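3.2 Night visits

Gladys Lukumay did the Nandby wards, Furukawa the two at Flanagan. Each patient kept a sleep diary for 8 nights, lights out to first waking. 30 diaries came back usable. Noise was logged by the night nurse, not by us, so times are a bit rough (see 3.4).

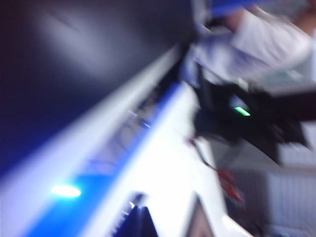

Figure 2. Dark surface and pale edge, blurred.

Diaries with more than 2 blank nights were dropped. Same rule as the April pilot. Naps were not counted, wich in hindsight was a mistake, as several patients at Nandby slept most of the afternoon. Wake-ups for medicine were coded apart from wake-ups for noise. Where the nurse log and the diary disagreed we we kept the diary.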